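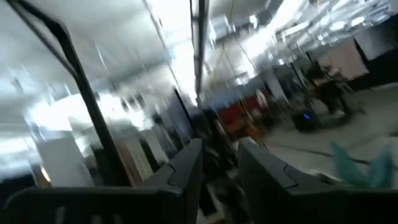
Can a Robot Do the Chores Yet?

Science for Young Readers – Machines at Work
Published 2023-02-25

Many people would be pleased to own a machine that picks up the clothes, washes the dishes and puts everything back in its place. Stories have promised such a machine for a very long time. This page explains which jobs robots can do now, which jobs they find difficult, and why folding a towel can be harder for a robot than building a car.

What robots already do well

Robots have worked in factories for many years. A factory robot may lift the same part, turn it the same way and set it down in the same spot all day long. The part is always the same shape and it always arrives in the same position. The robot does not need to look around very much.

Some homes have a robot too. A robot vacuum cleaner can travel across a floor and turn away when it meets a wall. It cannot pick up a sock that is lying in its path, and it may get tangled if it tries to drive over one.

Why cloth is a difficult material

Think of a wooden block. If you push it, it moves, but it is still a block. Now think of a tea towel. Each time you drop it, it lands in a new shape. It may have folds and peaks, and a corner may be hidden underneath.

Your eyes and brain sort this out quickly. You find an edge, pinch it and lift. Your fingertips tell you whether you are holding one layer or two. Many robots have only two stiff fingers that open and close, and some of these cannot feel anything at all. A robot of this kind depends on its camera, and the picture from a camera on a moving arm can be smeared, just as your own view blurs when you turn your head fast.

How a robot learns a chore

Engineers used to write out every step of a job as a list of instructions. This works for a job that never changes. It does not work well for laundry.

Today, many robots learn from practice. A person guides the robot's arm through the job while a computer records each movement and what the camera sees. At the Stamine Learning Laboratory, one group collected 2,000 recordings of cloth being picked up, spread out and folded. The computer then looked for patterns in them. When the robot later met a towel it had not seen before, it used those patterns to decide where to reach.

The group tested its robot, named Fokia, in September. Fokia was given 265 towels, one after another, and was asked to fold each one in half. It managed most of the small ones. Large towels often slipped, and a towel took Fokia around 3 minutes. How long does it take you?

So, can robots do the chores?

Some chores, some of the time. A robot can do well in a tidy place with good light and familiar objects. A busy kitchen or a shop floor is harder. Chairs are moved, people walk past, and the light changes during the day. A robot must also be safe near children and pets, so it often has to move slowly.

Words to know

Gripper: the part of a robot that takes hold of things, as a hand does.
Sensor: a part that measures something, such as light, distance or pressure.
Recording: information that has been saved so it can be used again.

Try it yourself

Put on a pair of thick oven mitts. Ask an adult or a friend to drop a tea towel on the table. Using only your thumb and one finger on each hand, try to fold the towel into quarters. Then try again with one eye closed. Write down which part was hardest – finding the corners, picking them up or making them meet.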